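Prarkach parts sorting: progress report
2018-12-19
To: Stanisława Nowakowski
From: Man-lok Ng

Hi Stanisława,

You asked for something you could forward to the Kozłowski fund people before the break, so I've kept the shop talk down as far as I can (which isn't very far, sorry!).

Quick recap in case this lands with someone new. The grant pays for going through the leftover stock from the old Nillov workshop, sorting out what's still good, and packing it into kits that schools can use to build small latches, bell ringers and coin sorters. Each kit gets a solenoid, a driver board and a sheet of instructions. The target is 1000 kits by the end of the project.

Sorting is going well. The big crates are all open now and everything has at least been looked at once. I'd expected a lot of junk and there is some, mostly crushed connectors and a batch of boards with corroded terminals, but the solenoids have held up much better than I feared. I was so pleased the first time I put power to one and it gave that nice solid clack!

We spent far too long arguing over how to lay out the bench. In the first month everything went into cardboard boxes, and small parts with wires on them do what you'd think in a cardboard box. I lost a whole afternoon untangling leads. So we switched to open trays, with the parts laid out flat and the boards kept in with them, and it's so much nicer to work that way. You can check the stamp on the metal frame without picking the thing up, and the white plugs don't get yanked. The deep plastic trays from Dustov have been great for this. The flat top part takes the solenoids and the boards go in the lower bit. The shallow metal ones are fine too, just noisier.

Testing is slower than planned, and I'd rather say so now than in the spring. Every solenoid gets fired 40 times, then left to cool, then fired again. I had thought we could do that in batches, but the supply sags when too many pull at once and then good parts look like bad ones. I'm running 3 at a time for now. A bigger power supply would fix it and there's still money in the equipment line, so please let me know if you're OK with me ordering one. I have 2 quotes and can send both.

The boards are the other open item. The red ones work, but the paperwork that came with them doesn't match the terminal order, so I'm redrawing the wiring sheet from scratch. I've got a draft. It needs somebody who has never seen the board to try it and get confused in front of me, and if you know a patient teacher, I'd love a name!

Spending is under budget overall. Trays and bags cost less than we said, and shipping the crates cost more (they were heavy, and the second trip wasn't in the plan). Receipts are all in the shared folder, though I still owe you the one for the bags.

For January I'd like to finish testing the first batch, get the wiring sheet printed, and pack a small trial run to send out to a few classrooms. Call me if any of this needs more detail for the fund.

Man-lok

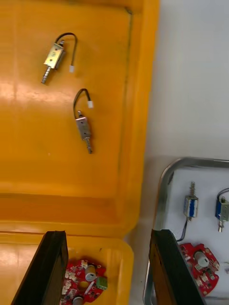 Solenoids and red circuit boards in the sorting trays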